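Reward sticker chart

A reward sticker chart is a classroom display on which pupils collect stickers for reading, tidy work or kindness. It is one of the cheapest and most cheerful tools a teacher can own!

The Prondale chart, a favorite in elementary schools, has 12 rows and six columns. Bakker later brought out a pocket version – small enough to tape inside a workbook – and Misel added blank headings for teachers to fill in. A school library at Triltside holds 445 charts, many wonderfully crowded with stars. 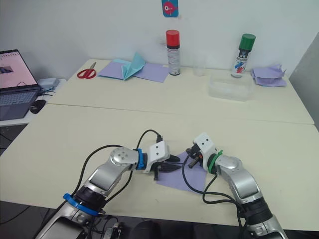
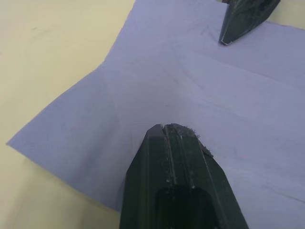
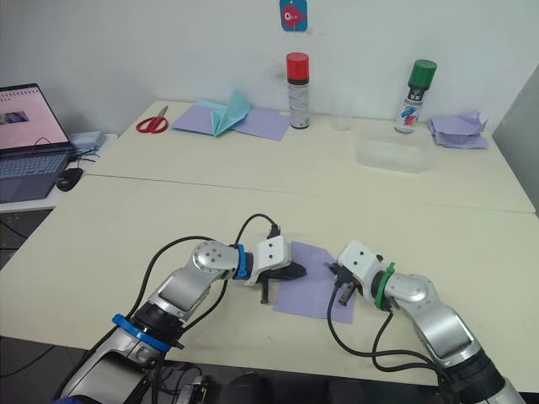
How long does a class usually keep one chart?
Most classes keep a chart for one half-term, then start a fresh one with new goals.

Older pupils often enjoy designing their own.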